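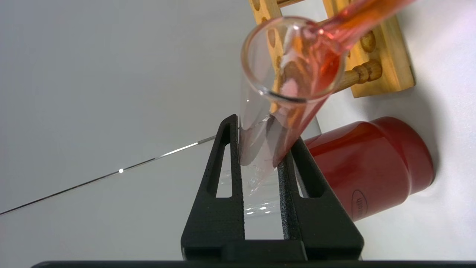
4.2 Rules for handling liquids in glass

Home | Issues | Authors | Contact

Most written rules for bench robots say when an arm must stop. Few say how it should hold a tube. The Ellow guide, in its April draft, asks for "a secure grip" and leaves it there — a phrase that would pass almost any grip we have seen. A tube can be clamped low down between two fingers while a red liquid runs in from another tube, or touched by one fingertip close to its mouth (Figure 2). We doubt that one phrase should cover both.
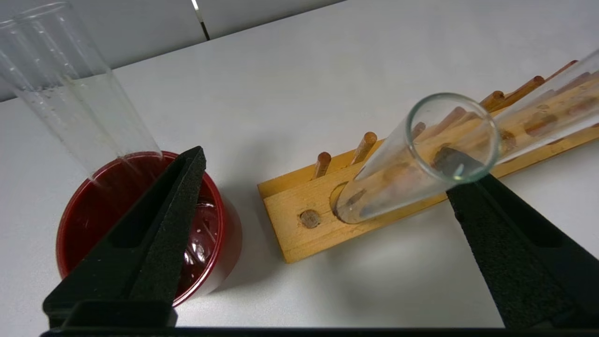

Figure 2. Fingertip against a glass test tube near its open mouth, with rack and red cup.

The Kitach checklist goes further and sets a pass mark of 70 out of 75 items. We could find no grounds for that mark, and none of the items deals with what stays behind in the glass.
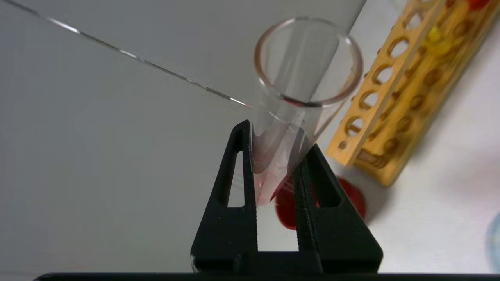
RESIDUE

A little pinkish-red liquid in the bottom of a tube, with a faint film above it, is easy to overlook in a log that records only "pour complete". Until the rules say how much may remain, such entries should be read with care.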